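Stasano, the small things
Gallery / tabletop / put up 22nd October

Quick page this one, I promised it ages ago and it has been sitting half done. Stasano is the line of little holders and bowls we have been sorting through for the Vendby stall, plus a few bits that go round them. Holders are the grey ones. Round base, flat part that stands up or folds down. They hold a card, a small print, a phone if you are not fussy. Flat, they pack into next to nothing, which matters when you are carrying the whole stall up the hill from the car park like I am.

Bowls are the lilac ones. Or lavender. Or grey, depends on the light and who you ask. I have given up and put "lilac grey" on the labels.

Everything gets laid out on the dark teal table first, as the pale stuff shows up so well on it. Basket on the wall is the white mesh one, it stays where it is. Same with the rail at the back and its hooks.
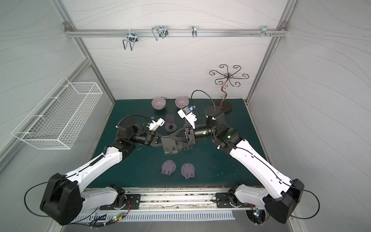

Prices while I remember. Holders are 5 each, bowls 19, and a pair of bowls is 30 if you take both together. No I can't do the pair price on two bowls bought in different weeks, sorry, I did it once and got in a right muddle with the book.

The wire stand is not for sale. Copper brown, curly arms at the top, S shaped stem. Everybody asks. It came from a shop in Hakum that has since shut and I have never seen another one like it. Good for rings and keys, not much good for anything with weight to it. It lives at the back right and I work round it.

Some notes on setting out, for the two or three of you who wrote in about doing your own shelf:

Bowls at the back, side by side. They are the tallest of the plain shapes and if they go in front you lose everything behind them.
Flat pieces at the front.
Rows of two. Threes look fussy on a table this size, I did try.
Leave a gap down the middle so you can get a hand in without knocking teh lot over.

Colour is the other thing. The pads come out in two shades now, the lavender and a darker olive grey, and I had been keeping them in separate boxes like an idiot. They look far better together.

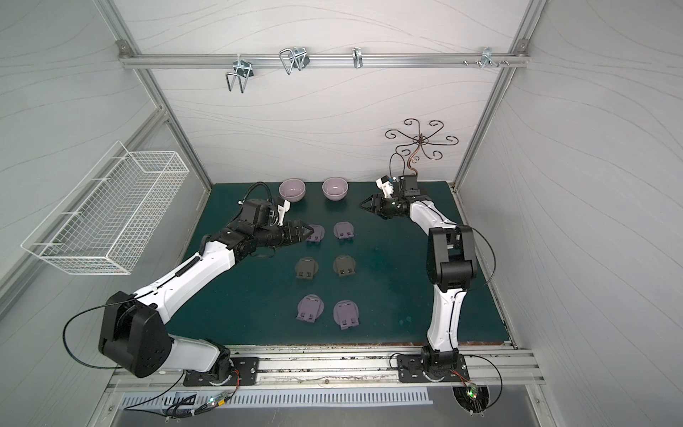
Three rows, the two dark ones across the middle. Bowls behind.

That dark shade sells slower by the way, no idea why, it is my favourite. If you want a full set of the dark then email first and I will put them by. Order code for the mixed set is 2444, put it in the subject line or I will never find it again. The Yap order form still works as well but it is slow and it eats half of what you type in the message box.

Washing. Bowls, warm water and a soft cloth, nothing scratchy. Holders just want a wipe. Don't soak them and please don't try to force the flat part back past where it wants to go, I have had a couple returned like that and there is not much I can do.

Still to photograph: the lids, the long tray, the little dishes that everyone thinks are ashtrays. They are not ashtrays. Use them for what you like though.

One more of the grey set then, with a pair standing up at the back of the rows.
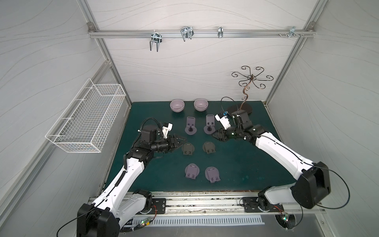
For a narrow windowsill I would go with just the upright ones and one bowl, and leave the flat ones in the drawer till you need them. On a proper shelf you can have the lot out. The hooks on the rail are a mixed bunch, double ones and clips and so on, and I get asked about those too. Any hardware shop. Measure your rail before you go, I didnt.

Next batch will be in January, bowls mostly. Vendby stall is on as normal until then, same pitch, next to the bread. Bring a bag if you can as I am nearly out of the paper ones.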